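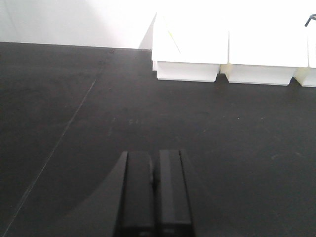 Figure 1. White plastic bins at the back of a dark tabletop.

Our group (Jarmila Hrubý, Mohammed-Awal Arthur and me) looked at how online casinos word their welcome bonuses. We picked Joketti and Zastico, both of which call their offer "free."

Joketti's bonus page took us 19 minutes to read. The rule that matters, how many times you must bet the bonus before cashing out, sits near the bottom.
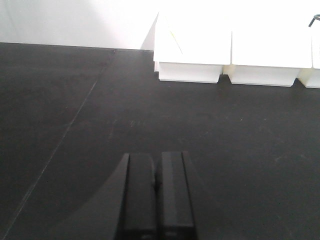
Zastico puts its rule higher up, but then limits which games count. I don't see how that is much better. The terms run to 2219 words, and slots and blackjack are treated differently.
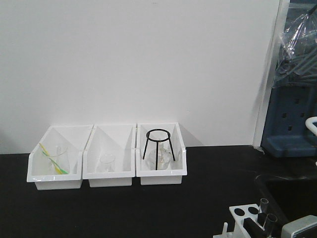

Jarmila thinks most players skip all of it. We asked 17 classmates and most said they would, but classmates are a weak sample and I wouldn't lean on it. We also never tested a payout, so the claims about fast withdrawals remain unchecked.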